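Motley Workshop Notes
Sorting power strips and cube taps on the bench
3 Jun 2020

Most small benches collect more outlets than they need. A strip gets bought for one job, a cube tap for another, and by February of the following year there is a drawer full of white cords with no obvious owner. The procedure below covers emptying the drawer, checking each item, discarding the bad ones and putting the rest where they can be reached. Allow one evening.

Before starting

Unplug everything. Checking is done with no item connected to the wall and no item connected to another item. Clear the bench top completely and wipe it down. A light-colored surface is preferable, as dark scorch dust and broken bits of plastic show up on it. If the bench is dark, lay down a sheet of white paper or an old shelf liner.

Tools required: a flashlight, a dry cloth, a soft brush (an old toothbrush is adequate), masking tape, a marker, flush cutters and a handful of zip ties.

Laying out

Put the longest strip down first, on the diagonal if the bench is shallow. Cubes and adapters go next to it with the outlet faces up. Uncoil each cord far enough to see the plug and the point where the cord enters the housing. These are the two places where damage usually occurs, and neither can be checked on a cord that is still wound.

Inspection

1. Plug blades. Straight, bright and tight in the plug body. Discard if a blade moves.

2. Cord. Run it through the fingers from plug to housing. Flat spots, stiff sections and splits are all grounds for disposal. Tape over a split is not a repair.

3. Housing. Look for yellow or brown rings at the outlet openings. A ring means heat. Press the seams lightly; they should not open.

4. Outlets. Brush out the dust with the item unplugged, then shine the flashlight across the face. Do not put anything into the openings. An outlet that no longer grips a plug has worn contacts and the whole unit goes.

5. Label. Find the rating on the underside and copy it onto a piece of masking tape. If the rating cannot be read, the item is retired.

Colored outlet faces are useful at this stage. Assign a color to a type of load and write the assignment on a card: one for chargers, one for the lamp, one for the glue gun. On units that are all white, a dot of colored tape beside each outlet does the same work.

Wall and side storage

A bench that is enclosed on the back and sides has a good deal of unused space above the work surface. A length of grooved aluminum profile run across the back will take baskets, hooks and cord clips without a hole being made in the wall behind it, a point worth considering where the wall is papered or painted. 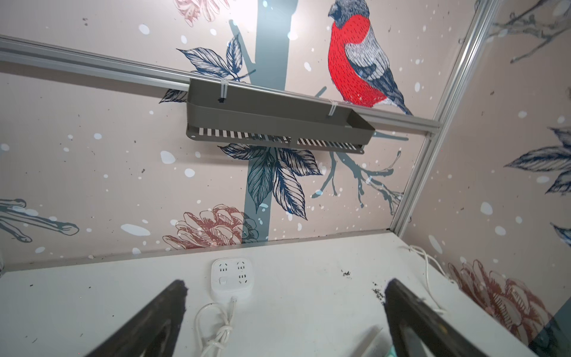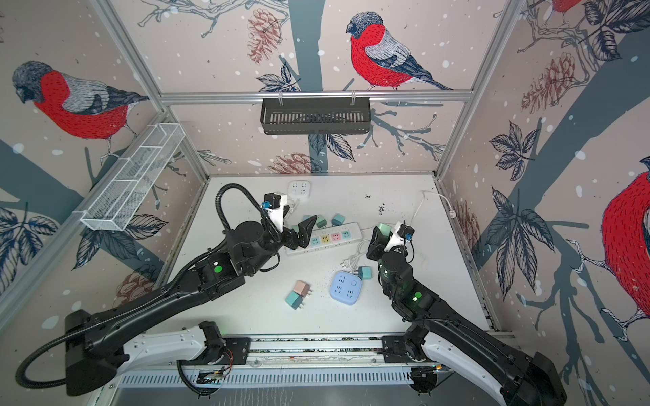
Baskets with a solid back and a slotted front lip are suited to this. The slots allow the contents to be seen from a seated position, and a zip tie can be passed through them to hold a cord bundle in place. The Evetti rail basket has this layout, and so do several unbranded ones sold for kitchens.

Fixing a basket with zip ties

Use two ties, one toward each end. A single tie in the center lets the basket swing. Pass each tie over the rail with the head at the back or on top, close it by hand and leave it slightly loose. Level the basket, then pull both ties tight in turn. Trim the tails with flush cutters. Ordinary scissors leave a sharp spur that will catch the back of a hand sooner or later.

White ties are acceptable indoors. Near a window, use black ones, which hold up better in sunlight. Replace any tie that has gone chalky. The ties on my own rail get changed every 12 months.

Do not overload. A basket hung this way is for cords, adapters and light hand tools. I keep mine under 40 ounces of contents. Anything heavier should be on a bracket bolted to the profile – the Dwivedi corner bracket fits the common slot width and needs only a hex key.

Coiling and returning

Coil short cords in loops the width of a hand. Follow the natural curve of the cord; if it wants to turn over, let it, and alternate the direction of each loop. Do not wrap a cord tightly around its own strip or cube. The bend at the housing is what fails first.

Secure each coil with a hook-and-loop strap. Zip ties are for fixed items only. On a cord that is used weekly they get cut off and thrown away, and sooner or later the cutters nick the insulation.

Sort as follows. Strips stand on end at the side of the bench, cord upward. Cubes with a cord go in the first basket, cord coiled on top. Cubes and adapters without a cord go in the second basket. Spare straps and tape go in a tin. I use an Ilto tea tin, but any with a tight lid will serve.

In use

One strip per wall outlet. Never plug a strip into a strip, or a cube tap into a strip, however convenient it looks. The combined load is carried by the first cord in the chain, and the others give no warning.

Add up the loads before plugging in. The figures are on the rating plate of each device. A 200 watt soldering station and a lamp on one strip is no trouble. A heat gun or a space heater is a different matter and should go directly into the wall, alone.

Keep cords off the front half of the bench. Route them along the back edge or down the side wall and clip them there. A cord that crosses the work area gets cut, melted or pulled, and it takes the workpiece with it. Where a cord has to come forward, tape it flat for the duration of the job and lift the tape afterward, slowly, with a cloth and a little rubbing alcohol for the residue. Unplug before using the alcohol and let the surface dry.

Disposal

Cut the plug off any rejected unit once it is unplugged, so that it cannot be put back into service by someone else in the house. Most electronics recycling points accept strips and cords. Keep the straps.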